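Room inspection, Malinowski guest house, back bedroom
March 2019. Checked by Bożena Urbańczyk. Form 12, the long one.

Walls: pale wallpaper, small pattern. Pass. It has outlived three managers.
Bedding: Hello Kitty. The form has no box for Hello Kitty.

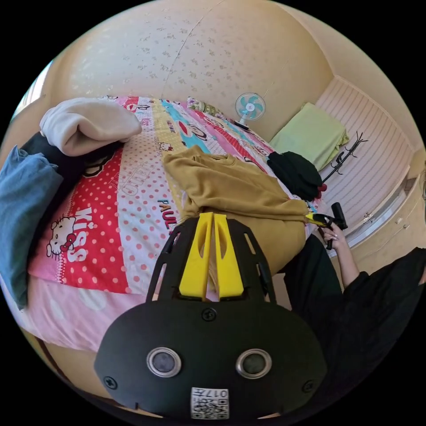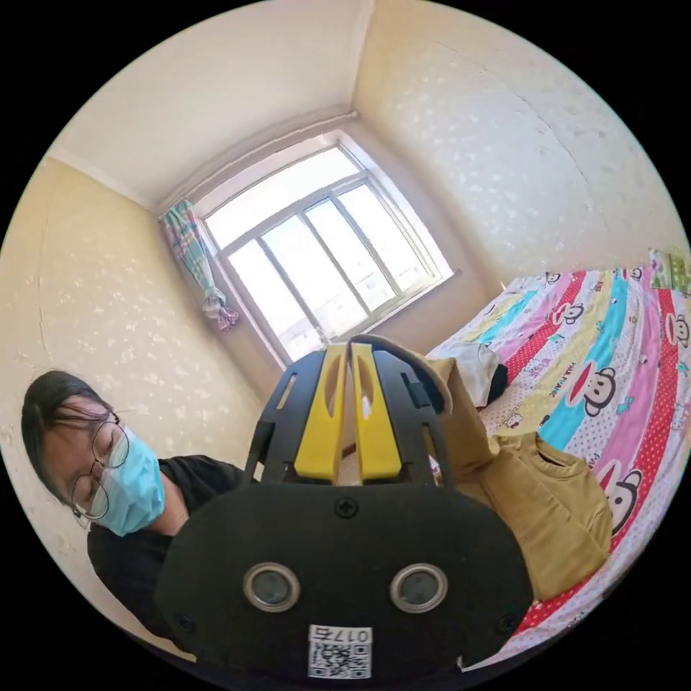
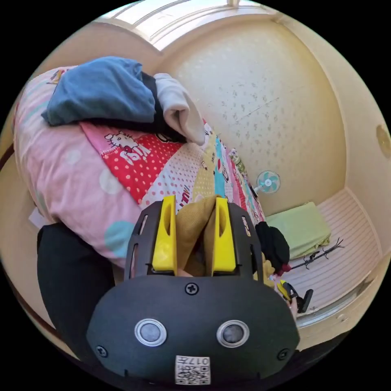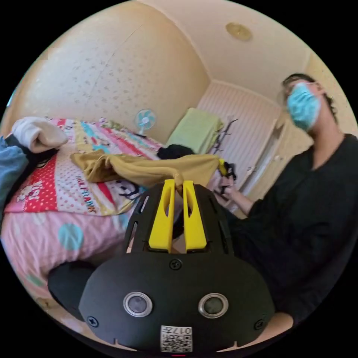
Laundry and folding
Clothes off the bed: FAIL. The mustard item gets its own line in my notes.
Clothes sorted by color: pending, and has been since Zbigniew Michalski took over the rota.

Electrical
Fan at head of bed: guard fitted. Keep folded cloths off it. The shelf is for those.
Fan label: not checked, could not reach past the laundry.

Window
Curtain kept clear of latch: see to it before the next visit.
Sill: keep clear, no plants.

Result: 8 points to fix. Send the sheet to the Sturkum office, reference 2562, and please stop writing "looks fine to me" in the signature box.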